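Search this site Search

How to Clear a Worktable and Keep a Cactus on It

By Beatriz Ramalho

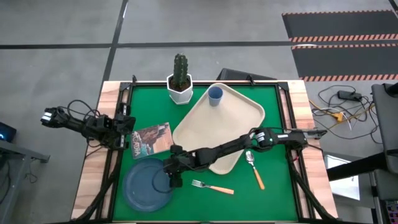 Cactus in its white pot at the back, tray with the blue cup to the right.

A tray does most of the work when you clear a table. Small things go on it, the tray goes to the sink, and you only have to deal with what is left. This works on a desk or a craft table too.

You will need a tray with a raised rim, a soft cloth, a dry paintbrush and a folded towel.

1. Empty any cups before you start. Carry liquids to the sink by hand, not on the tray.

2. Set the tray down close to the dishes. Cups go toward one end and plates lie flat in the middle. Don't stack a cup on a plate – it will slide when you lift.

3. Move books and boxes next. Wipe the covers with a dry cloth and put them on a shelf, spine out.

4. Leave the cactus for last. Hold the pot low with both hands. If it is a tall one, wrap the folded towel around the plant so it can't tip against your arm. Brush spilled soil off the rim with the paintbrush.

5. Wipe the table from the back edge to the front. Use a damp cloth on a colored surface and a dry one on bare wood.

6. Put the cactus back near the far edge, where sleeves won't catch it. Check the soil before you water. If it is still damp below the top inch, wait.

I go through this every evening, and the watering check every other week. From September on I water less – once a month is plenty in my house.

Updated 31 August 2019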